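Inventory

The hall at Resano was rented by the half day, and the inventory took up the first half of every visit. The clerk carried the sheet on a board with a spring clip. She started at the ceiling, as the sheet did, and worked down.

Line one was the ceiling. White, slatted, parallel panels. Condition: fair. The sheet had a box for the number of panels and the previous clerk had written 1,367 in it, in ink. She had never found a basis for the figure. The panels ran from wall to wall at a slant, and from any one spot some of them were hidden behind the lights or folded into the distance. She copied 1,367 onto the new sheet, initialed it, and went on to line two.

Line two was the lights. The fluorescent strips were the property of the building. The tubes were the property of the tenant. This had been settled in a letter from Bostareo, the managing firm, which owned nothing in the hall and charged for looking after it. A tube that failed on the tenant's time was the tenant's tube. A tube that failed at night was argued over. The clerk wrote down the hour of each failure as it was reported to her and took no position.

Line three, the round recessed lights under the lower ceiling, had been added in September. They were on a separate switch. The switch was behind a cupboard, and the cupboard was line nine.

She heard the lights before she looked at them. One strip had a hum that began when the others had been on for 14 minutes. She had timed it on three visits. The sheet had no box for sound, so she put the hum under Remarks, where she had also put a smell of floor wax and a draft from the east door. Bostareo had never replied to a remark. 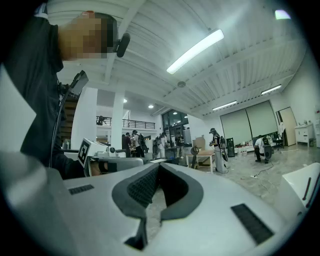
Line four: height

The height of the ceiling was given in two places and the two did not agree. The lease said one thing and the fire plan said another, and the fire plan was signed. A surveyor from Stolenent had been sent to settle it. He measured at the door, where the lower ceiling was, and left. His figure matched neither document. It was entered as a third height.

The clerk did not own a measure long enough. She had asked for one, and been told that the purchase would have to be shown against the hall, and that nothing could be shown against the hall until its height was known, as the rate depended on its volume. She had this in writing and kept it behind the sheet.

She stood with her back against the far wall and looked up for as long as her neck allowed. From there the slats drew together toward the corner. If she let her eyes go out of focus they stopped being a ceiling and became a road, seen from above, with lamps laid on it. She gave this a minute. It was not billed.

Line five: deposit

The deposit was 3,000. The deductions to date were 1,561, all of them for tubes. She worked out the balance twice on the back of the board and got the same answer, 1,439, and wrote it in the box.

The last tenant but one, a firm named Đặng, had paid for a whole new strip and had asked for the old one to keep. The request was still in the folder. Bostareo had stamped it received. No line of the sheet covered a light that had left the building, so the old strip was carried forward each time as present, condition fair, and the new one was carried as a spare.

She thought of correcting it. To do so she would have had to open a new sheet, and a new sheet required a count of the panels.

At noon the hum began. She noted the time, capped the pen, and went to find the cupboard. It was not against the wall where line nine put it. It stood a yard to the left, and the switch was in plain view with a clean square of paint around it. She tried it. Under the lower ceiling the round lights went off, and then on again.

She wrote: line nine, moved. Then, under Remarks, she wrote that the switch worked, and turned the page to the floor.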